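Serwood presents a new service plan for two-arm laboratory cells

Grustedside, July

Serwood has started a service plan for customers who use the Altora cell with two robot arms for glassware work. The plan gives one fixed visit every 6 months, and it covers both arms, the grippers and all the cables.

At each visit the technician examines 16 points. The cable straps are opened and closed again by hand, so that no cable is pulled when the arm turns. After this the gripper fingers are aligned and the rack position is taught again.

"Most stops that we see come from a cable which was fixed too tight," says Najwa Fakhoury, head of service at Serwood. "It is a small work, but it must be done with patience."

The first customer is Stougaard, where 2 cells are already in the plan. Orders are received by Pylyp Boiko at the Grustedside office, extension 266.

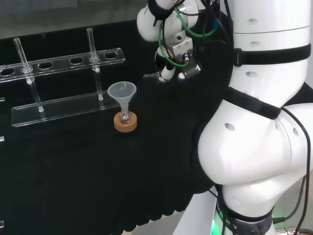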